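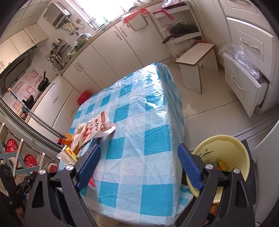

Chapter 3

Who Feeds the Riders? Food and Drink in a Stage Race

When people come to a bicycle race for the first time, they tend to watch the front of the pack, and I can hardly blame them, for that is where the noise is. But if you have the patience to stand at the bottom of a long climb and let the leaders go by, you will see something I find every bit as interesting: a rider dropping back to the team car, reaching in through the window, and stuffing bottle after bottle down the back of his jersey until he looks like a badly packed suitcase. Then he has to ride all the way up to his teammates again, carrying the lot! This chapter is about that rider, and about the kitchen, the cars and the long evening's work that stand behind him.

We met the Lomero team briefly in Chapter 2, when we talked about how a squad is chosen. We will stay with them here, partly because their race in February took them over such varied country, and partly because their head of supplies, Sándor Rácz, was kind enough to let me sit in the kitchen truck and ask him a great many questions while he was trying to cook rice. On the longest day, the stage from Ekis to Sadard, the team handed out 128 bottles. I had guessed half that, and he laughed at me for quite a while.

A rider working hard for five hours can't simply eat a big breakfast and hope for the best. The body stores only so much fuel, and once it runs low the legs go heavy and the head goes foggy, a misery that cyclists call "bonking" or "hitting the wall." Eating on the bike puts it off. Riders start early, well before they feel hungry, and keep going in small bites: rice cakes wrapped in foil, soft rolls with jam, bars, gels toward the end of the day. Rácz likes his riders to take something every 20 minutes, and the younger ones set a watch to remind them.

Drinking follows much the same pattern, though the weather has a bigger say in it. On the cold Sunday that opened the race, several bottles came back nearly full, and the soigneurs (the helpers who look after food, massage and laundry, and whom we will meet properly in Section 3.2) filled flasks with warm tea for the second half.

Much of this food changes hands in the feed zone, a marked stretch of road where soigneurs stand holding out cotton bags called musettes. The rider hooks an arm through the strap at speed, swings the bag around to the front, empties it into his pockets and tosses it away in the litter area. It looks easy on television. I tried it in a parking lot behind the hotel, at the pace of a child on a tricycle, and dropped the bag twice.

Before you read on, you may want to look back at the stage map in Chapter 2 and find the two climbs after Ekis. Keep them in mind as we turn to the first section, which begins the night before the stage with the shopping.

3.1 The Night Before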